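Huder lança linha de brincar "Mercearia Derell" para creches e jardins de infância

Comunicado de imprensa, 2025-08-26

A Huder apresenta hoje a Mercearia Derell, coleção de legumes e frutas de brincar pensada para salas de creche e pré-escolar. Chega às lojas Kushnir ainda esta semana. Encomendas escolares já abertas.

São 30 peças na caixa completa, mais 2 tabuleiros. Tamanho de mão pequena, cores vivas, formas que se reconhecem à primeira. Sem pilhas, sem som, sem aplicação.

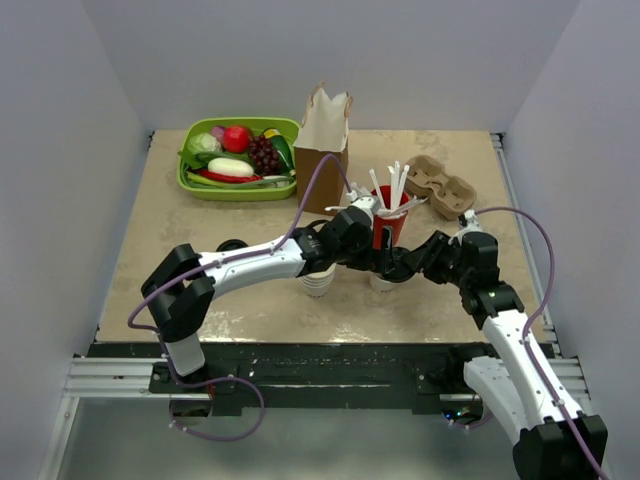
A escolha dos produtos demorou mais do que o previsto. Queríamos uma banca de mercado a sério e não só maçãs e bananas, que já toda a gente tem. Daí o nabo daikon branco, o alho-francês comprido deitado à frente no tabuleiro verde, a malagueta vermelha, a couve de um verde pálido. As uvas e a cebola roxa ficaram na lista final por pedido das educadoras, o tomate nunca esteve em causa. O pepino teve três versões, ficou a da ponta amarela.

A coleção foi experimentada no ano letivo passado em salas da rede Iltham, com 232 crianças. Brincaram às compras, à sopa, às arrumações (esta última com menos entusiasmo, segundo as equipas). Os comentários recolhidos em Fevereiro levaram a mudanças no tamanho de várias peças e num rebordo do tabuleiro.

Primeira produção: 747 caixas. Reposição prevista antes do Natal, quantidade ainda por fechar. Peças avulsas disponiveis a pedido, tabuleiros tambem.

Escolas e jardins de infância podem pedir tabela de preços e amostra ao balcão de qualquer loja Kushnir. Condições especias para encomendas de várias salas.

Contacto para a imprensa: gabinete de comunicação Huder.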